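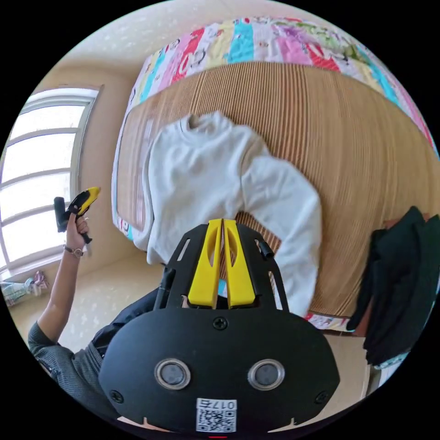

Our winter mending evenings in Curnolville are back for February, and I can't tell you how glad I am to have the kettle on and the long tables out again! Marius Toma will be at the door from 6:30 to help you find a seat, and he has kindly sorted his spare fasteners into 16 jars, so if your toaster or radio has lost a small Phillips-head screw like the one up there between the two silver rims, do come and have a rummage. You may bring up to two things each (lamps are always welcome, and so are stubborn zippers). The Camargo bakery is sending buns, and parking behind the Ekier hall is free until ten.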